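December, late, everybody else asleep

Day two with the Stulla kit and I have opinions, so I'm writing them down before they go soft. Corinne wants my notes for her roundup and she'll get the tidy version. You get this one, diary.

So the Stulla is a hand-held gripper with a trigger and a strap, plus a subscription to the service where you send in your recordings and they send you back a trained "skill" for one of their arms. Vaněk makes the hardware and a little office over in Rorkelville does the training. My loaner is unit 2305, and yes, I've started calling it by its number like it's a cat.

Setup was easier than I expected! The booklet is seven pages, most of them pictures, and I was picking things up before my tea was done. The squeeze is lovely – light at first, then it firms up near the end so you can feel when the pads have met something. Corey Pearce told me his Grirkness never had that, and he used to crush everything softer than a tennis ball.

I did the "soft goods" session today, where they want you to work through lots of little things in crinkly wrappers. We are not short of those (every visitor brings more), so I used the snack pile on the bed and went at it with the yellow sheet underneath.

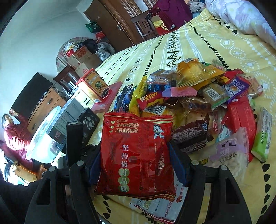 Got a grip on one of the shiny red ones, heart marks and cartoon boy and all.

Packets are harder than boxes. If you come at one flat, the pads just skate over the top, and you have to tip your wrist and sort of scoop under the seam. My wrist did not enjoy learning this. The weight is fine for a short go, but the strap sits right on the bone and I had a red line there by supper. I wrapped a sock around it, which helped a lot and looked terrible.

The other gripe is the upload. It wants every clip named before it'll send, and the app forgets the name you used last, so I typed "packet, pick up, put down" over and over until I wanted to throw my phone. Corinne says there's a batch setting somewhere. I looked in all the menus and couldn't find it, so that's going in my note to support.

Would I pay for it? The gripper, maybe yes. The subscription I don't know yet, I haven't had a skill back from them and that's the whole point of the thing. They say 2 working days.

Tomorrow: charge the battery, ask Corey if I can borrow his padded strap, and try the cups and spoons session. Also buy tea.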